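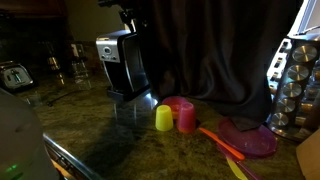 **Leitner 32-Piece Picnic Dish Set**

Plastic dishes for outdoor meals, kids' parties and camping. The set comes in mixed colors and packs into one zippered tote with a shoulder strap.

Plates, bowls, cups and knives are included, eight of each. The cups stack inside the bowls for storage.

| Detail | |
|---|---|
| Plate width | 11 in. |
| Cup capacity | 300 ml |
| Dishwasher | Top rack only |
| Microwave | No |
| Item code | WOT-300 |

**Care**

Wash before first use. Tomato sauce and curry can stain the lighter colors if left overnight. Do not use scouring pads or bleach. Keep away from grills and camp stoves.

**Ordering**

Sold by Wotcombe Outdoor Supply. Colors are packed at the warehouse and can't be chosen. Replacement cups and knives are sold in packs of four. Replacement plates will be back in stock in January.

The older Didero tote is a little narrower and does not fit these plates.

For school and camp orders, contact Joana Macedo in the sales office before 4 p.m. Returns are accepted on unused sets in the original tote.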